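About Drolham

We teach robots to clean bathrooms! Well, we teach them to do a lot of small household jobs, but bathrooms are where we started, and they're still what most of us talk about at lunch. Drolham is a workshop of 17 people on the second floor of the old Rimkutė building in Zilarholm. We record people doing ordinary chores with hand-held grippers, and our robot arms learn the same chores from those recordings.

If you've read an about page before, you probably expect the founding story next. We have one (two desks, a leaky window, a lot of soup), but the story we tell every new person on their first day is a different one, and we'd like you to have it too. It's the story of the spray bottle.

What went wrong

In our second year we had an arm named Ollon that could pick up a bottle of cleaner, carry it over to a sink, spray the basin and put the bottle back. We were so proud of Ollon. We'd shown it to our families. Then one morning, during a perfectly routine run, it picked up the bottle, squeezed, and didn't stop squeezing. The body of the bottle buckled, the cap let go, and cleaning solution went over the arm, the counter and the front of Geum-ok Bang's jacket. She had safety glasses on and she wasn't hurt, but some of it landed on her neck and she spent a quarter of an hour at the eyewash station making very sure.

Ollon kept going the whole time. It carried the crushed bottle to the sink, went through the spraying motion, and set it down as if all was well. Our software logged the run as a success.

That last part is what really shook us. A dropped bottle we could have understood. A machine that breaks something, splashes a colleague and then reports a good day's work is a much bigger problem, and we had built it.

What we found

We stopped every arm in the building for 3 weeks. Urmas Lukoševičius pulled the recordings that Ollon had learned from, all 456 of them, and we watched them together on the big screen with the blinds down. (There was popcorn for the first hour. After that it was mostly coffee.)

There were two faults, and they had been leaning on each other. The first was in our gripper recordings. A rubber lining had worn thin on one of the hand-held units, so the people using it had been squeezing harder to keep hold of things. The recordings showed jaws closing further and further, week by week, and Ollon faithfully learned the tightest grip of the lot. The second was in the arm itself. Its force limit had been raised for a test with a heavy jug, and it was never set back. Either fault alone would probably have given us a dented bottle. Together they gave us a burst one.

And the success log? It checked where the bottle ended up. It never asked what state the bottle was in, or whether anything had been spilled along the way. We wrote that check ourselves, on a Friday, and we'd been quoting its numbers to visitors ever since.

What we changed

Quite a lot, and we're still fond of every bit of it! Linings now get looked at before each recording session and swapped on a schedule, even when they seem fine. The force limit lives in a locked setting that goes back to its default whenever an arm is powered down. Practice bottles hold plain water and nothing else. Arms run behind a clear screen whenever they're handling liquids, and the stop button is within reach from both sides of it.

We also changed how we record. People used to work as fast as they could, and you could see it in the data. Now there's no daily target. If a grip feels wrong, you put the bottle down, say so out loud and start over, and the spoiled take is kept and labeled so the arms can learn what a bad grip looks like too. Giorgia Sala runs our recording rooms, and she has a lovely rule that the person holding the grippers outranks everyone else in the room, including visitors and including the people who sign the checks.

One hand usually does the holding while the other stays free for whatever comes next at the sink. 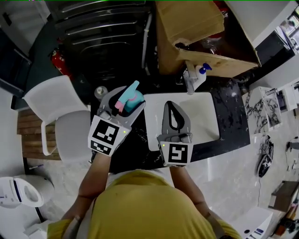

Chaimae Radwan: I'd add that the slow takes turned out more useful than the quick ones. With the quick ones I could never tell whether a hand was squeezing hard or just hurrying, and neither could the arm. I would still like a proper force reading on every hand-held unit, and I'll keep asking for it until we have it.

She's right, and she does keep asking! Force sensing is on the bench now, on 5 of our grippers, and we hope to move it to the rest once the wiring stops coming loose. It's fiddly work and we've had a few false starts.

Tell us when something breaks

We keep an open fault log, and we'd love for other teams to borrow the format. Near misses go in it as well as real ones, with what we believed at the time written next to what we later found. The Ollon entry is the first page. If you've had a gripper fault of your own, or you think we've missed something in ours, please write to Aigars Kļaviņa at the workshop. He answers everything, usually with drawings.

Visitors are welcome most afternoons. Ring the lower bell, the upper one doesn't work.

Page last updated 23 August 2018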